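**Ticket 471 - Customer account, Trakwood shoe care shop, Putville branch**
**Opened:** 11/07/2026
**Status:** Waiting on customer

Hello Ruairi, and thank you so much for your patience while I dug into this one. You wrote that the polish subscription charged you 2 times in the same week, and that the second box went to your old address on Rivberg Lane. I'm so sorry - that's a real nuisance, and I'd be cross too.

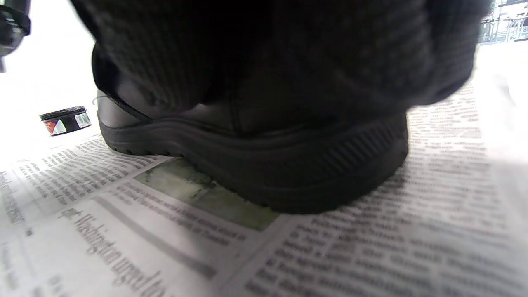

*Black leather, thick rubber sole, newspaper underneath.*

I found two profiles under your name, one from January and one from the spring. Both were active, so both renewed. I've closed the older one and moved your 18 loyalty points across. The refund is on its way and should land within 8 working days, though your bank may be quicker.

The Hajdu courier still has the second box at their depot, and I've asked them to send it back to us.

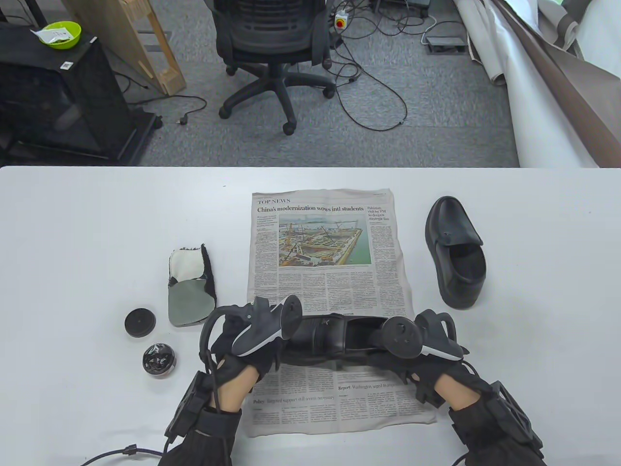

**Will my next box still come on the usual date?**
Your renewal date stays the same, and the box will go to your new address.

Could you please log in once and check the street name for me? I'll keep the ticket open until I hear from you.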